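Cunside Kitix 4 Field Recorder Kit
For short film crews, students, one-person docs

Back in stock. Small run again, so if you missed the last lot order soon. Ships from our Avska workshop, usually in 3 working days.

What it is: a four-track audio recorder in a padded shoulder bag, set up for dialogue on small shoots. Made for people who do their own sound and also hold the boom and also drive the van. Turn it on, arm the tracks, go. No menus to dig thru for the basics.

Gain knobs on the front. One per track. Big enough to find with gloves on.
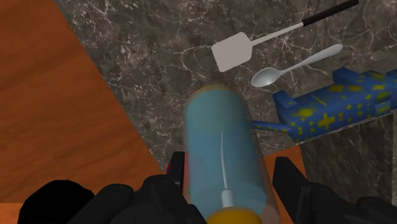

Limiter is on by default, leave it on unless you know why you're turning it off. Records 24-bit WAV to a standard SD card (not included, sorry, prices keep moving). Timecode in and out on the left side. Headphone jack is full size and loud enough for a street exterior.

In the box
Recorder
Shoulder bag, black
2 locking mic cables
Battery sled plus charger
Foam windscreen
Printed quick guide, English and French

Battery life is over 26 hours with two mics and the screen dimmed. Phantom power on all four tracks cuts that down a lot. Bring a spare sled for overnight shoots, the Carré sled fits too and we sell it on the accessories page.

Raphaël Lemaire cut his last short entirely from Kitix tracks, no ADR. He sent us notes after and we used them: the record button is now recessed so the strap won't bump it, and slate tone moved off the menu knob. Older units can get the slate change with the March firmware. The button is hardware, can't be updated, but we do a swap for a small fee. Email Margaux Fleury at the shop.

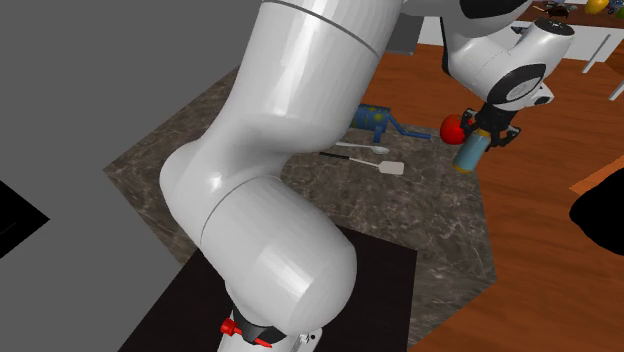
Can I feed the recorder's mix straight into my camera?
Use the stereo mix out on the right side, set it to mic or line level to match your camera input, and keep the WAVs on the card as your main tracks.

Rental
Not ready to buy? Rent the full kit for 72 hours, deposit required. Pick up Thursday and you've got it for the weekend shoot. Students get a lower deposit with a school ID. Cables come back coiled please. Wet bags get charged a drying fee, we mean it this time.

Film festival entrants: ask about the short film rate before you book, we cant apply it afterward. One kit per production. Aurélien Huet handles those bookings and he's quick on email, slow on the phone.

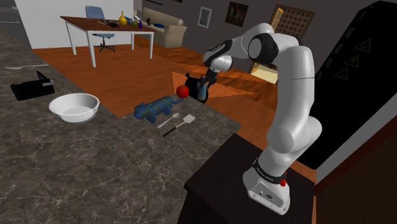
Warranty and returns
Two years parts and labor on the recorder. Cables and foam, 90 days. Returns within 30 days if it's clean and complete, buyer pays shipping back. Firmware problems: send us the log file first, most get fixed without mailing anything.

Page updated 2025-03-08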